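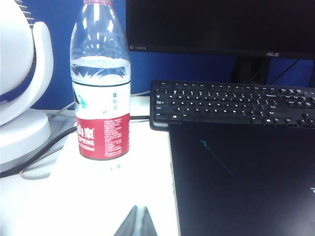
Item 1. Gripper and arm purchase for the second bench. The group reviewed the request for one additional tabletop arm with a wrist camera, to be installed at Sernside next to the existing unit. The current bench is an ordinary office desk, and the discussion kept returning to clutter. With a 550ml water bottle standing on the white surface, a keyboard and a dark flat lid to the right of it, and cables running behind it, the working area left for the arm is small. It was agreed that the second bench should be bought as a dedicated table and charged to the equipment line. The desk can stay in use for trials where everyday objects are wanted in the background.

Item 2. Quotes. Two quotes were received, from Dremov and from Bokov. Dremov offers the arm, controller and gripper as one package with delivery in 8 weeks. Bokov quotes the arm and controller only, and the gripper would have to be ordered separately. The Bokov price is lower on paper, but it excludes the mounting plate, the emergency stop and the power supply. A like-for-like figure was requested before the next meeting. No decision was taken.

Item 3. Gripper fingers. The pointed fingers now in use give good visibility of the target but a small contact area. Clear, thin-walled bottles were raised as the main concern, as the wall can flex under load and the grip force setting has to be adjusted between full and part-full bottles. Padded fingers from Ross were proposed at $66 per pair. Approved: 6 pairs, to be shared between both benches. Spare screws to be added to the same order if Ross stocks them.

Item 4. Lighting and camera. White desk surfaces wash out under the overhead lights and the base of a clear object is hard to separate from the table. Options discussed were a matte gray work mat, a lower exposure setting on the wrist camera, or both. The mat is to be tried first. Camera replacement was requested in the original budget and is now deferred - the line stays open at zero until the mat has been tested.

Item 5. Cable routing. Loose cables on the desk surface are within reach of the arm. Under-desk trays and clamps to be added to the table order. The installer's checklist should include a full sweep of the arm at low speed before sign-off.

Item 6. Budget position. The remaining equipment balance before today's approvals is $1365. After the padded fingers, the balance is $969. The mat and cable trays are to be paid from this amount. The arm and the table fall under the separate capital request, which closes at the end of January.

Actions
Request revised quote from Bokov including mounting plate, emergency stop and power supply.
Ask Dremov whether the package price holds if the gripper is removed.
Place order with Ross for padded fingers.
Measure the floor space at Sernside and confirm table size - depth is the open point.
Buy one matte mat and repeat the bottle trials on it.

Next meeting: Tuesday, 10:30, same room.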